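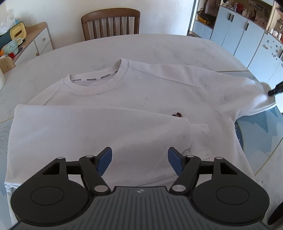
Plornetti opens laundry folding service in Vikbridge

VIKBRIDGE, April – Plornetti, a household laundry company, has opened a folding service for customers in Vikbridge. Clean clothes are folded by the piece and returned ready for the drawer.

The service covers sweatshirts, T-shirts, pants, towels and bed linen. Long-sleeved tops are laid out on a table and the sleeves are brought in across the chest one at a time. The body is then folded to fit a standard drawer – customers can ask for a narrower fold when they book. Ribbed cuffs and collars are smoothed by hand and are not pressed.

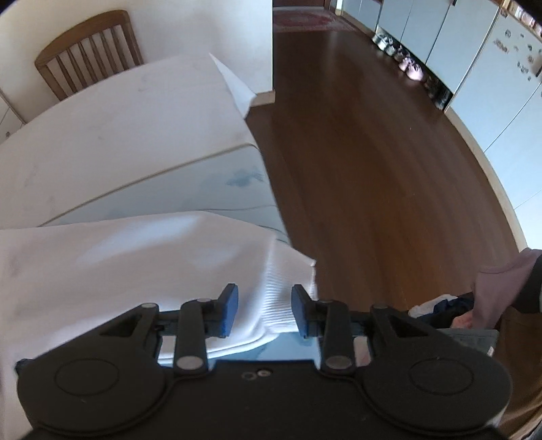

White and light-colored items are kept apart from darks at every stage. Any mark noticed during folding is written on the order slip, and the item is packed on top so the customer can check it first.

Plornetti tested the service over 4 months with 441 households in the Pavar district. Orders can be placed at the Vikbridge counter or by phone. The minimum order is two bags, and folded laundry is ready the next working day. Ironing is not included and can be booked separately.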